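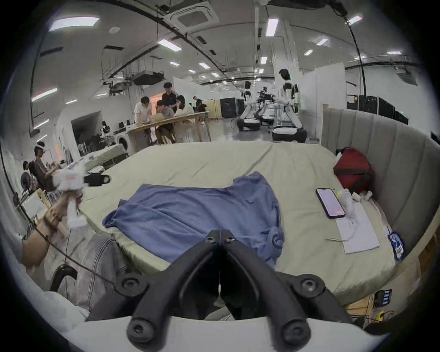 Why I picked a lab visit for my project

My report is for the "Machines Around Us" unit, where we had to go see some kind of automation in person and write up what we learned. Most of my class did the car wash or the self-checkout at the grocery store. I got lucky, because the robotics lab at Flamudel had an open day on 12 April 2018 and my aunt's neighbor, Gladys Puma, got me on the list. It's in Hakotstead, 13 stops from my house on the bus, so bring a snack if you go!

What the place is like

I was expecting a factory with a yellow line you can't cross. Instead it's one big open room with a bed in it, a washing machine, a long table where people were talking, and desks with monitors. And then there are three humanoid robots on wheels standing along one side – white bodies, black heads – and one of them was only partly put together, so you could see its dark mechanical arms. I liked that one best. The bed has a sage-green sheet and a big grey headboard, nicer than mine to be fair.

What they were showing

The station I spent the most time at was the bed with the blue T-shirt on it. The job is clothes: pick up a shirt, straighten it, fold it. Nobody codes the folding line by line. A person does it with grippers held in the hands, the kind with two black fingers that come together at a small gap, and the recordings are used to teach the robot. They call this program Zeline. I wrote the name down wrong twice (sorry, Zeline).

Across the room someone in a white VR headset was sitting with their arms up. I wanted to ask about that too but the line for questions was long and I had already used up my turn asking whether the washing machine was for real laundry. It is.

What I learned

A T-shirt is hard! I had assumed a cup would be harder, since a cup can break. But a cup stays the same shape, and a shirt is different each time you drop it, with a sleeve going one way and the bottom bunched up in folds. Our guide said one person might do the same shirt up to 70 times in a session. I asked if that gets boring and she said yes, very, and you put on music.

I got to try a practice pair at the visitor table. It took me 2 tries to get hold of a sock. You can't feel the cloth the way you do with your fingers, so I kept closing on air. After that I watched the people at the bed a lot more closely – the angle matters, and so does going slow.

What I would do differently

I should have brought better questions. I had a whole page from the library about the Mollah loom, which was built in 1819 and has nothing to do with folding shirts, and I didn't use any of it. I would also ask how they decide when a recording is good enough to keep, because I only thought of that on the bus home.

Thank you to Gladys Puma for getting me in, and to the guide for letting me have a third go with the sock.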